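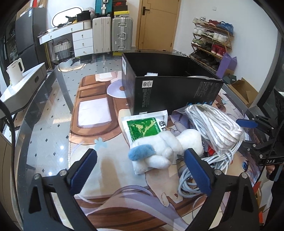

From: Lorna (Caputo end of the route)
To: Drundholm Traveling Box list
Subject: Re: [box] Where is it and what's left in it?

Zakhar, everyone,

The box is at my house. It has been at my house since Monday, and I was going to say so as soon as I had finished being annoyed at it. I've left your message in below and answered as I go, so scroll at your own pace.

On Monday, Zakhar Moroz wrote:

> Dear all,
> Tracking says delivered but I've had no note from the person at
> the Caputo stop. Please could whoever has the box confirm, and
> say what is in it? The last list I have is from the Sanard
> stop and it only says "misc., nice."

Confirmed. I want to stand up for the Sanard stop a little, as "misc., nice" is the most accurate inventory this box has ever had. But you asked, so I cleared off the round table in the front room, put the good mat down over the glass (the big one with the anime artwork, which my daughter says is not for putting things on, and which has had things on it every day since she left for college) and started lifting stuff out.

> 1. Is the box itself still sound? If not we can replace it,
> there is money for this.

The box is fine. Big, black, cardboard, opens properly, has more stickers and small print on it than my car insurance. There's a white sticker on the side near the corner and little labels on the front that I have left alone, partly out of respect and partly because the last time someone peeled a label off a box on this list we had two weeks of messages about it. Please keep the money. I know what happens when we buy a box. We end up discussing boxes.

What I would change is the tape. Whoever closed it at the last stop used the kind with threads running through it, and used it with feeling. I went at it with the kitchen scissors, then the other kitchen scissors. Plain brown packing tape, one strip down the middle and one across each end, is all it needs. It's traveling by ground to people who like string. It isn't going over Niagara.

> 2. What has been taken and what added? Rule is like for like,
> roughly the same size and the same usefulness.

I've never understood how we measure usefulness but all right. As it reached me:

The rope. White with grey-brown stripes, coiled up in a clear plastic bag. I believe this has now been around the whole route without a single person taking it, and I've come to think of it as the box's only permanent resident. It's a perfectly good-looking rope. I think the trouble is that everybody who opens the box says "ooh, rope," and then tries to name one thing they'd do with it. I got as far as the back gate, and the back gate has a latch. It's going on to the next stop with my best wishes. Leave it in the bag, please. I took one loop out to feel it and spent a good part of my evening persuading it back in.

The cable. Pale blue-white, a bundle with a great many loops. I have not unwound it to see how long it is, because I've met cable before. If you added this one, could you write to the list and say what it goes to? A cable with no history is just a rope that's worse at being a rope. I'd like to tie a tag on it before it leaves here, and "pale, long-ish" is not much of a tag.

The plush toy. White, soft, rounded in all directions, with a fuzzy light-blue oval part at one end. We've had it on its side, on its front and sitting up against the sugar bowl, and my household is divided on what it is. My husband says bear. My daughter, by phone, from a verbal description, said a name I couldn't spell and then sighed. I'm putting it down as "plush, white and blue" and whoever gets it next is welcome to be smarter than us.

The packet. White plastic, crimped along the top, with a bright green panel and bold black Chinese characters down one side. I can't read them, so I can't tell you what's inside, and I'm not going to guess from the green. I've had a bad experience guessing from the green. (Those of you who were on the list for the bath salts will remember that I served them.) If you put it in, or if you can read Chinese and would like me to copy out what it says as best I can, write to me off list. I'll go slowly and you'll have to be kind.

And a bag of loose buttons, which I took. That's the end of the confession. I put in a tin of cookie cutters from my mother-in-law's kitchen, same size as the buttons and exactly as useful, by which I mean I haven't used either one.

> 3. Please weigh it before sending on. Last time the postage
> was a shock to the Clurkow people and they were nice about it
> but I could tell.

I've weighed it on the bathroom scale the scientific way, me with box minus me without box, and I'll be sending that number to Zakhar privately as I don't care for the list to be able to do the arithmetic. It's lighter than it was in the year of the bookends. The Clurkow people have nothing to fear.

If we are talking about weight, though, can we please talk about the filler. There was more crumpled paper in there than things. I flattened it all out (it was a long evening, see rope) and found flyers from most of the route, including one for a chili supper in March that I'd have liked to know about in March. I'm sending the box on with one layer at the bottom and one on top, and using the plush toy down the middle to stop things sliding. It was made for the job. It has no corners and doesn't complain.

> 4. I would like to have a proper list in the lid from now on,
> with a line for each stop. I can make the form.

I had a feeling you could. Yes to this, with two requests. Make the lines tall enough for people who write with a marker. And leave off the column for "condition," which was on the old form, and which led to somebody writing "fair" about a scarf that somebody else had knitted. We lost both of them from the list, and she did lovely scarves.

Until the form gets here I've written up what I have on an index card and put it in an envelope marked OPEN THIS, as experience suggests that an envelope with nothing on it gets treated as filler.

> 5. Who is next? I had Drundholm East but I believe they have
> moved and did not tell me.

They moved across the street. They told me, at the hardware store, and I was supposed to tell you, so that one's mine. Same road, number 37 now. They want it for the weekend when the grandchildren are over, and I was asked whether there was "anything good for kids in it this time," to which I said there was a rope, and there was a silence, and then I remembered the plush toy and we all recovered.

I'll drive it over myself and save the postage. It's four miles. If the grandchildren want the cable as well, I will not stand in their way.

> Thank you all for keeping this going. I know it is a bit
> silly but I look forward to it.

So do I, Zakhar. I did grumble at the tape, and there's some language in my kitchen that will take a while to air out, but I'd been looking out the window for that box since the Sanard stop mailed it.

Last thing. There's also a small bright red item that was lying in between the toy, the rope and the cable when I had it all out on the mat. I set it somewhere safe while I was repacking. I'll write again when I've found out where safe was.

Lorna

P.S. Would whoever has the old rubber stamp with the list's name on it please own up. I don't want it back, I only want to stop looking for it in my desk.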